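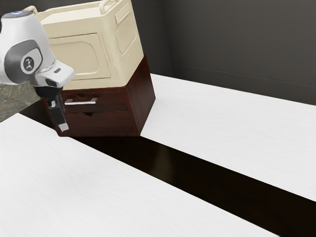
The simulated kitchen, with the arm down by the drawers.

February 10, 2022

I promised a few of you a proper post on how we're deciding what to spend the money on, so I've made a big pot of tea and I'm going to get it all down before I lose my nerve. Quick recap if you're new: I run a small workshop in Oltstead that does fittings and refurb work for kitchens, and for the last while I've been trying to work out whether we can afford a robot arm to do the dull bit, by which I mean opening and shutting drawers and doors over and over to see how the runners and hinges hold up. At the moment that job is done by me, with a podcast on, and my shoulder would like a word.

My first mistake was starting with the arm. I spent weeks on arms! I had a spreadsheet with a tab for each one, and I got very excited about reach and payload and all the rest, and then Anjana Matubbar (who has set up two of these cells at Kostance and knows far more than I do) had one look at it and asked where the line for the table was. There was no line for the table. There was no line for the gripper either, or the fingers, or the guarding, or the electrician, or the week I'd lose learning how to drive the thing.

So the spreadsheet got torn up and we started again with the job, and we started it in simulation. I was a bit sniffy about that to begin with. It felt like playing a computer game when I could have been getting quotes in. But it cost me my evenings and a better graphics card, and it has already changed what I'm going to buy, so I take it all back.

The model kitchen is very plain. Dark reddish-brown wooden units, white worktops, a dark gap between them, grey walls, and a white arm with a black gripper. I didn't bother with anything pretty. What I wanted was a mix of things to grab, because real customers' kitchens are a mix: a bar handle on one drawer, a little notch on the one underneath, that sort of thing. If I only budget for a gripper that likes bar handles I'll be back on drawer duty by May.

The bar handles are the easy ones, as you'd guess. You've got something to get hold of from two sides. Knobs worry me more, and notches worry me most of all, and that has pushed fingers up the shopping list. I'd pencilled in one set. I'm now putting in 2 sets plus a bit for having some odd shapes made up, and I've asked Ekanayake to quote for both together so I'm not paying for delivery twice.

Then there's looking at things. I had a single camera in the budget, up high, job done. Having spent a good few evenings clicking between the wide view and the close one, I've added a second for close work. They're useful for completely different things. The wide one tells me where the arm is in the room, and the close one is all handles and edges and bits of door. I'd want both before I let a real arm anywhere near a customer's cabinet.

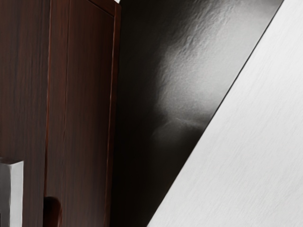

Should you pay for a second camera straight away, or add it later?
I'd put it in the first order if the money will stretch, and if it won't, at least buy the bracket and run the cable while everything is open. Going back in afterwards to thread a cable through a finished cell is a miserable way to spend a day, and you'll end up paying someone for it.

Right, money. I'm not going to put the whole sheet up (my accountant reads this, hello), but I can tell you how it's carved up. There are 11 lines on it now. The arm is one of them, and it's still the biggest, but it isn't the frightening one any more. The frightening one is "integration", a word that seems to mean whatever the person quoting wants it to mean. I had one firm in Estdale include the guarding and another leave it out, and on paper the second looked like a bargain until I'd read all seven pages.

The smallest line on there is £293 for floor fixings and levelling feet. I nearly left it off! Our floor slopes towards the back door, which you'd never notice unless you dropped a screw, and I'd forgotten all about it until Anjana put a spirit level down next to the bench and gave me a look.

I've also moved training up from "if there's anything left" to its own line. I'd been assuming I'd pick it up as I went, the way I did with the panel saw, and then I remembered how long the panel saw took me and what I did to that poor sheet of oak.

As for new or second-hand, I keep going back and forth. There's a used arm going at a good price, but it comes without a controller warranty and I'd be on my own if it sulked. New means waiting longer and probably doing without the nicer bench. I'm leaning towards new, mostly for the phone number you get with it.
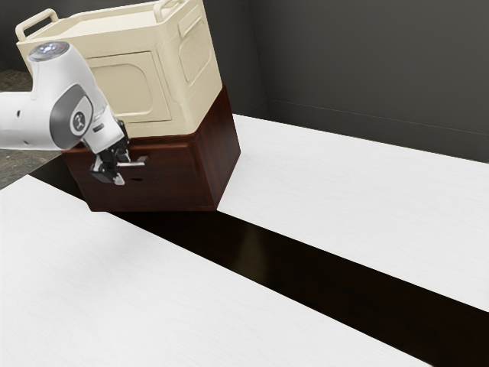

What I'm doing next

First job is going through the notches and holes again in the model with the narrower fingers, and writing down how much room there is on each side. I'd like that finished before the finger quote comes back, so I can say yes or send them something different.

After that I need to measure up the real corner. The worktops in the model sit exactly where I'd like them to sit, and the workshop has a radiator there. Either the radiator moves (another line on the sheet) or the bench does, and if the bench moves I want to check that the arm can still get to the bottom drawer without tying itself in a knot.

Then it's a trip to Kostance to watch Anjana's pair running for a morning. I've got a list of things to ask her, mainly about noise and how often she's replacing finger pads, as I've got pads down as a yearly cost and I suspect that's me being hopeful.

If you've bought an arm for a small workshop and you're willing to tell me what you forgot to budget for, please leave a comment. I'd particularly like to hear from anyone who's dealt with a sloping floor, or who went second-hand and is glad they did. I'm holding off signing anything until I've had the electrician round.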